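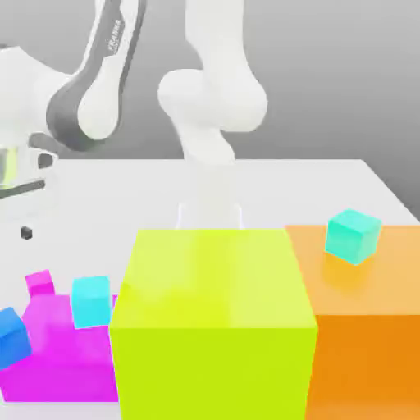
Week 4 notes: how do we weigh something we can't put on a scale?

Hello all. A few of you missed the session, so I've typed up what I scribbled on the board, with the bits I forgot to say put back in.

We started with moons. If a planet has a moon, you can get the planet's mass from two things: how far out the moon orbits, and how long it takes to go round once. You don't need the moon's own mass at all, as long as it's small next to the planet (I love this, and I'll go on loving it every year I teach it). Kepler had the pattern, Newton supplied the reason, and the working is on page 286 of the reader.

Now the trouble. Venus and Mercury have no moons, so for a long time their masses came from the tiny tugs they give to other bodies. Slow, fiddly work! Once we could send a spacecraft past, it got much easier. You follow the craft's radio signal, watch its frequency shift as the planet pulls on it, and work backwards from there.

Have a go at problem 3, the made-up planet Tumomis with its one moon Hikis. Double the distance of the moon and keep the period the same. What happens to the mass? It goes up eight times, and I want to see why in your own words. Please keep your units straight, too. Last year I marked 75 scripts and far too many had kilometres and metres in the same line.

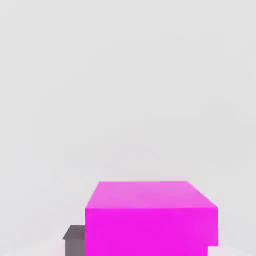

Colm Cullinane wondered whether the same trick would work for a star, and whether we'd have to wait for a whole orbit before we could say anything. Yes to the first, and mostly no to the second, because a decent piece of the orbit will often let you fit the rest. You just get bigger error bars. We'll do double stars properly in August.

Reading for next time: Gaëtan Boyer's handout on tides, first half only. Skip the box on page 221, it uses calculus we haven't met. Problem sheets go in the tray by my door, stapled please, by July 27, 2026.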